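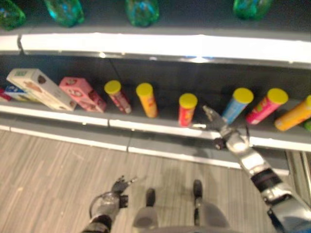 6. Working at the lower shelf

This section is for the person who supervises the Vindis two-arm unit during shelf work. Read section 5 (start of the shift) before. The rules are the same for the store and for the training room, except where a note says different.

6.1 Before the arm goes in

1. Put the unit in front of the shelf and lock the base. The lamp on the back panel must be green and steady.

2. Choose the working arm on the Planport screen. Only one arm is allowed inside the shelf at the same time. The second arm stays lower than the shelf, with its fingers away from the products and from the floor.

3. Look at the shelf from the side, with your own eyes. Products which lean on each other must be marked as "group" on the screen. If you take one box from a group, the next one can slide.

4. Check that cans are marked as "round". The program then closes the fingers slower and does not push against the side of the can.

5. Keep a free zone of 1000 mm behind the unit and at both sides. Shopping carts, ladders and cleaning machines are not allowed in it.

Note: Tall bottles on the shelf above are also part of the work area. The forearm can come near to them when it goes back and up. Set the upper limit on the screen before the first movement, not after.

6.2 Reaching between two products

1. Let the arm stop in front of the shelf lip. Wait for the short sound.

2. Compare the gap with the width of the open fingers. There must be 12 mm free on each side. With a smaller gap, take the outside product first.

3. Press CONTINUE and hold it. When you let the button go, the arm stops where it is.

4. Let the fingers pass over the lip. They must not touch it. The lip is thin and the price strip comes off easily.

5. When the product is held, the arm lifts first and then comes back straight. Do not choose "short path" at the lower shelf.

CAUTION: Never put your hand in the shelf to correct a leaning can while the arm is active. Press STOP, wait for the red lamp, then correct it by hand.

CAUTION: Look at the cable on each forearm before every reach. A loop which hangs too far can catch on the shelf upright. If it hangs lower than the gripper, stop the work and fix it as in section 3.

6.3 Putting products back

1. Place cans standing, with the lid up. A can which leans after release must be taken again one time. If it leans also the second time, leave it and put it right by hand after STOP.

2. Boxes go back with the printed front to the customer. If a box is damaged at a corner, put it in the gray bin and write it in the shelf log.

3. Do not fill a gap only because it is there. The plan of the shelf decides, and some gaps are kept for products which arrive later.

6.4 Good practice for the supervisor

- Stand where you can see both grippers. Behind the unit you see only one.
- The person who holds the STOP button does not talk on the phone and does not help customers.
- Change the supervisor after 2 hours.
- Strong ceiling light can make reflections on lids and on shiny bottles. If the screen shows a product in the wrong place, turn the unit a little and scan again.
- Do not change the speed during a reach.

6.5 Messages on the screen

Code 12: Gap too small. See 6.2, step 2.
Code 61: Contact with shelf lip. The arm stops. Press STOP, check the fingers for bent parts, then press RESET. After a second code 61 in the same shift, take the unit out of work and call Woter service.

Write every code in the shelf log with the time and the shelf number, also when the work could continue normally. The log sheet is at the end of this manual, and it can be copied.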